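To: Rondthorpe robotics club list
From: Edem Adjei
Subject: Re: Folding task for the December round

Roxana Văduva wrote:
> Hi all,
> I think we should enter the folding task. Fekaleo have put the
> rules up and it's a knitted top on a bed, teams supply their own
> demonstrations, and the policy has to run on their arm on the day.
> The juniors are keen, and we have the handheld grippers already.
> My plan is that everyone records at home over the next few weeks
> and we pool the lot. If we get to 1,000 good demonstrations I
> reckon we have a real chance. Duan's team did well with fewer
> last time.
> Any objections? If not I'll fill in the form.
> Roxana

Well, one or two objections, so please don't send the form yet.

I'm not against the task. I'm against the number. "1,000 good demonstrations" sounds fine until you ask who decides what good means, and I can't find that anywhere in the plan. Last year we pooled 480 clips of the cup task and were very pleased with ourselves. Then we went through them properly and threw out anything with a missed grasp, a late start or a gripper out of tracking. I still have the spreadsheet if anybody wants a sobering evening. We trained on the leftovers and the arm went for the table edge.

Cups are also easy. A cup is the same shape before and after you pick it up. Knitwear has no shape to speak of. You can put the same jumper down twice and get two different problems, and the rules say the judges lay it out, so we don't get to choose which one.

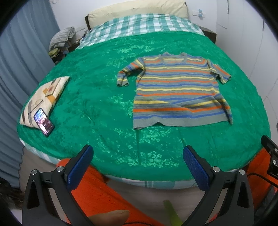 My second worry is everyone recording at home. I know why it's attractive. We only get the room for a short time each week, and most of that goes on finding the chargers. But if each of us does it on our own bed with our own covers, and each person has a private idea of where a sleeve should go first, we end up with a heap of habits. Roxana will say variety is good for the model, and the paper she sent round does say that. It was also written by people with far more data than we will ever have. With our sort of numbers I'd sooner have one way of folding, written down on one side of paper, which everyone sticks to even if their gran does it differently.

What I would like to see before we sign anything:

A written fold order. Left sleeve, right sleeve, hem up, or whatever we settle on, as long as it's the same for all of us.

A trial batch of 18 from each person, checked by someone other than the person who made it. If half of them are no use we'll know early.

A rule for bad starts. If the hem is rucked up or a sleeve is twisted, do we flatten it first and count that as part of the demonstration, or do we begin again? I think we keep it in. The judges are not going to smooth it out for us.

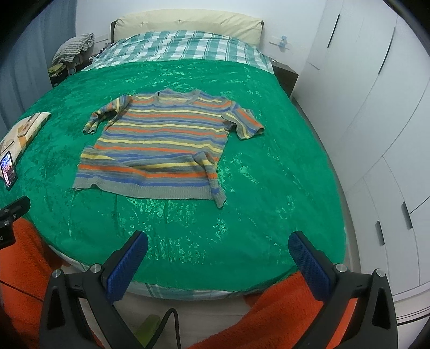 Does it matter which gripper each of us uses?

It matters if the finger pads or the camera mount differ, so please use the club's matched sets and don't move the mount. If you've already moved yours, tell me and I'll recalibrate it.

On Duan's team: they did well, yes. They also had two of their parents folding full time over the holidays, and they practised on the same model of arm that was used at the event. We have neither. The Baltetti arm we train on has a shorter reach, and I haven't seen anyone work out whether it can get to the far sleeve without tipping its wrist over. Could somebody measure that? It's an afternoon's work and it might settle the whole argument.

Storage as well. The club drive has 1,717 clips on it, a good many of them duplicates from the summer, and it was complaining before I added mine. I'm not deleting other people's work for them.

If the trial batch comes back decent I'll stop moaning and fold jumpers with the rest of you. I'd put our chances of placing at fairly low either way, but the juniors would learn a lot from doing the checking, probably more than from the recording.

Roxana, can you hold the form until we've talked?

Edem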